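2021-04-23, small goods bench

Second go at sorting the Wasten samples by tray. The sheet says one tray per order, everything in it before boxing. I still don't believe this is quicker than picking straight into the box, and the December trial at Doro didn't convince me either: 300 orders, and the times were never split by item type.

Soft things are the trouble. The tartan bow won't lie flat with its tails out, and a card slides under it and gets missed at the check. Key rings on plush toys catch on whatever is next to them.

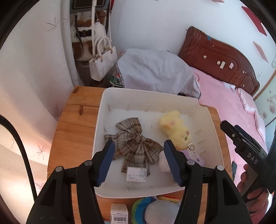
Yoo's note claims the low-walled white trays "keep items apart". They keep items in, I'll give them that. Apart is another matter with anything fluffy. Would like to see dividers tried before we order more -- Sirolero quoted for 663 trays, far too many for a bench this size.

Did 6 orders by tray and 2 straight to box. Too few to say anything, whatever goes in the weekly sheet. Some 300 g is the limit for the small cartons, and the yellow plush still needs weighing with its tag on.

To do: barcode labels on the side of the box, same side every time. Ask who wrote the sheet.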